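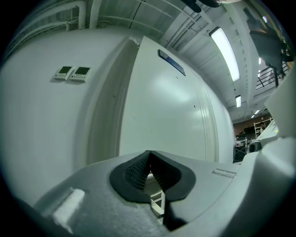 Skikero transit light curves: data card

Version 2, frozen 2020-08-03. Maintained by the Zarnora photometry group.

What is in it

Skikero is a set of 3359 light curves of stars that somebody, at some point, proposed as hosts of transiting planets. Each curve is a plain text table with time, relative flux, flux error, airmass, sky background and the star's pixel position on the detector. A catalog file ties every curve to a target, a telescope, a filter and a label.

Please read the part about labels before you use the labels.

The curves come from two telescopes, Barnent and Nair. Barnent is the larger one and supplies most of the good data. Nair supplies most of the data. They have different detectors and very different ideas of what a quiet night looks like, and a model trained on the whole set without the telescope column will happily learn to tell them apart and report this as astrophysics. We have seen it happen, in our own work, with a score we were quite pleased with for a week.

Files

catalog.csv: one row per curve
curves/: the tables, named by curve number
flags.txt: what each quality bit means
vetting/: notes from the people who assigned labels, typed as written
CHANGES: differences from version 1

Labels

The label column takes one of four values: planet, binary, nothing, unclear.

"Planet" means that the dip was seen more than once, at the expected time, with a flat bottom and no obvious color dependence. It does not mean that anyone has measured a mass. A faint eclipsing binary blended into the aperture can pass every one of those tests, and we would be surprised if none has. Treat the label as an opinion held by careful people.

"Binary" is the most reliable of the four. Deep V-shaped eclipses are hard to argue about.

"Nothing" means that no dip was found. For Nair curves this mostly tells you about Nair. A shallow transit of a Sun-like star by anything smaller than a Saturn would disappear in the scatter there, so please don't compute an occurrence rate from these rows. Two people have written to ask if they could. The answer is still no.

"Unclear" was used freely, and should have been used more.

Version 1 had a fifth value, "atmosphere," for curves where transit depth changed with filter. We removed it. Nearly 200 curves carried it, and when we went back through them the depth changes followed airmass much better than they followed wavelength. Some may be real. Nothing in these data can show that, and we didn't want the word sitting in a column where it would be quoted. The old values are in CHANGES if you want to try your luck.

Processing

Bias, dark and flat corrections were applied at each telescope by the local pipeline. We then did aperture photometry with a fixed radius per night, divided by an ensemble of comparison stars, and stopped. There is no detrending. The usual smoothing filters eat shallow transits and sometimes make new ones, and each user should have to choose that damage for themselves.

Times are barycentric and mark mid-exposure. Version 1 used the start of the exposure for Nair and said otherwise. If you published transit timing from version 1, check it.

Known problems

The flux errors are too small. They include photon noise, read noise and sky, and leave out scintillation and everything that drifts. Fit an extra term.

Barnent's shutter stuck on 9 nights. The affected exposures are flagged with bit 4, though we only caught the ones where it stuck badly.

The December runs at Nair have focus drift in the first hour or so. You will see it as a slow ramp that looks a lot like an egress. Several of our vetters thought it looked a lot like one, too; see vetting/.

Comparison stars were checked for variability by eye. A few curves, all from crowded fields, show the same bump on the same night, so at least one star got past us.

Stellar radii in the catalog are estimates from colors. Planet radii are left out on purpose. Dividing a doubtful number by another one gives you something with decimal places.

Suggested use

Testing transit search code against messy ground-based noise. Teaching, if the class gets the raw curves before the labels. Planning follow-up, with the warnings above in hand.

We don't suggest ranking methods by their score on the "planet" label. Past a certain point a better score means closer agreement with the vetters, blends and focus ramps included.

Reporting errors

Send the curve number, the timestamps and a plot. Reports that a curve "looks off" are probably correct, but we can't act on them.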